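Eduard Trnka
December 4, 2024

Can a robot clear my table yet? A short thread, because many of you asked me after my last post.

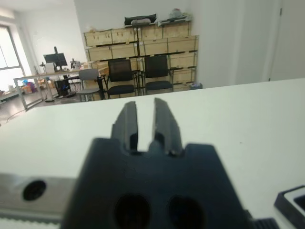

My sister Kristýna runs a small repair shop and she wants only one thing from a machine: put the screws, the cups and the tools back where they belong at closing time. She does not need it to talk.

1. Picking up. For hard objects with a simple shape I would say yes, it is good enough. A box, a mug, a screwdriver in a tray. I would trust an arm with these today, if it can take its time.

2. Soft things are another story. Towels, bags, a cable that has made a knot with another cable. Two fingers are very few for this job. Try to fold a shirt with only your thumb and one finger — you will feel the problem in one minute.

3. Speed. Wim Van Damme kept a log for his arm at Toddale last winter. In 774 tries at putting a cup on a shelf, it dropped 16. I find this quite good. But his daughter did the same job in a tenth of the time, and she was also eating.

4. What I worry about more is the moving around. Most of these arms stay at one table. My mess does not stay at one table. It is on the chairs, on top of the cupboard and under the desk.

5. Price. I will not write numbers here, they change too fast. For a shop that repeats one task all day it can make sense. For a kitchen, I think not yet.

6. Svetozár Kadlec asked if he should wait or buy a dishwasher. Svetozár, please buy the dishwasher. It is also a robot, a little bit, and it has worked for many years.

If you have an arm at home or at work which does a real chore every day, please write me which chore and how often you must help it. I will collect the answers and post them later in December.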